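Buscar en este blog Buscar

Mudarse a un piso más pequeño, segunda parte

21 de abril de 2021

Escribo rápido que tengo el arroz al fuego. Varias me preguntasteis por el comentario del otro día – el de los gastos – y no me cabía en una respuesta.

A ver. El piso viejo tenía trastero. Este no. Ya está, ese es el resumen de mi vida desde noviembre. La empresa de mudanzas (Widon, la de la calle de atrás) me pasó un presupuesto de 300 euros y al final fueron 138 más por subir el sofá por la escalera. Avisados quedáis. Preguntad por el ascensor ANTES.

Las cajas. Compré de las buenas, de Flustex, y me sobraron tres. Siguen en el pasillo. Me sirven de mesita para las llaves, no digo más.

La cocina fue lo peor. Abrir armarios y no reconocer nada. Platos de cuando estudiaba, tazas sueltas, tapas sin su táper. Regla que me puse: si no lo he usado en un año, fuera. La rompí el primer día, claro. 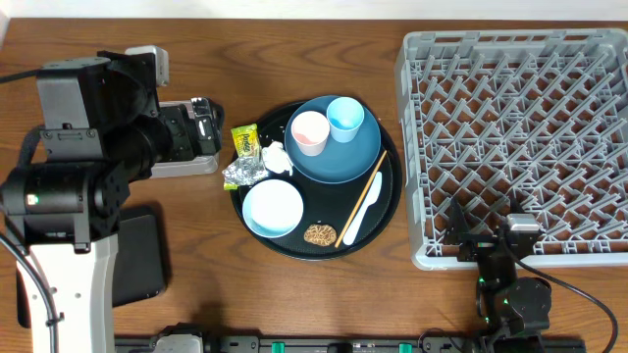
Bandeja negra, plato azul y vasitos de papel.

Lo que si me funcionó: dejar a mano vajilla para dos y lo demás arriba del todo. Se friega antes, se acumula menos. Y si viene gente, pues se sube una a la silla.

Otra cosa, los vecinos. En el edificio de antes nos saludábamos y poco más. Aquí a los dos días ya sabía yo quién tiene perro, quién toca el piano y a qué hora. Me gusta, creo. El barrio tambien: hay panadería, una ferretería que se llama Rurnenis y que tiene de todo menos bombillas, y el autobús para en la puerta.

Echo de menos la luz de la tarde. El salón de antes daba al oeste y yo leía ahí hasta que no veía las letras. Ahora leo en la cocina, con la lámpara. 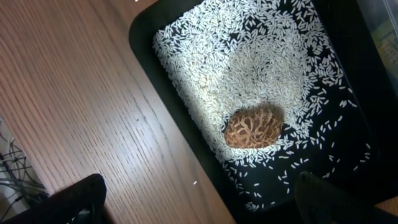
Foto: Song

Pendiente todavía: colgar las cortinas, cambiar el empadronamiento, buscar dónde meto la bici. Lo de la bici va para largo. En el portal no dejan y en casa ocupa medio dormitorio. Si alguien ha puesto un gancho en pared de pladur y sigue en pie, que me escriba por favor.

Os dejo, que se me pega el arroz.

Contacto | © 2021 Todos los derechos reservados | Volver arriba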